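June 8, 2019, workshop, Bekemside

Came in alone today because the radio said rain, and I wanted to see how the cane behaves when the air is humid. Meter on the wall gave 56 percent at nine in the morning.

Soaking test, second round. I cut the round cane from the Velbridge bundle in equal pieces and put them in three trays: cold water, warm water, warm water with a spoon of glycerine. In February we did the same but I did not write the times properly, so those results I don't trust any more.

- Cold, 20 minutes: still cracks on the tight bend. No good for borders.
- Warm, 20 minutes: bends well, little hairs on the outside of the curve.
- Warm with glycerine, 20 minutes: the same bend, fewer hairs, but the colour goes a bit grey at the ends. To look again on Monday.

Tray two lost its heat very quick. Next time put the lid.

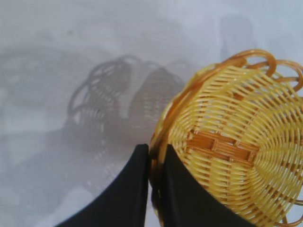
For the base I keep coming back to the same problem, that my first rounds of weaving are too loose and the spokes open unevenly. Aníbal Neves told me to pull down and not toward me. I tried it on two small bases and the second one is flatter. He also puts the spokes under a weight overnight, the old Eker iron from the shelf, but I have no patience for this. Maybe I should.

Stock: 700 grams of the 2 mm cane left, 800 of the 3 mm. The thick one is from the Thân order and its quality is not the same in all the hanks. One hank smells of mould, I hung it outside under the roof. If it is not better in a week, throw it.

Dye: the walnut bath is finished. I poured it through a cloth and kept one jar, label on the lid.

To ask Aníbal:
- does he scrape the spokes before or after soaking?
- who has the small bodkin, the one with the red handle?

Trays washed, heater off at four.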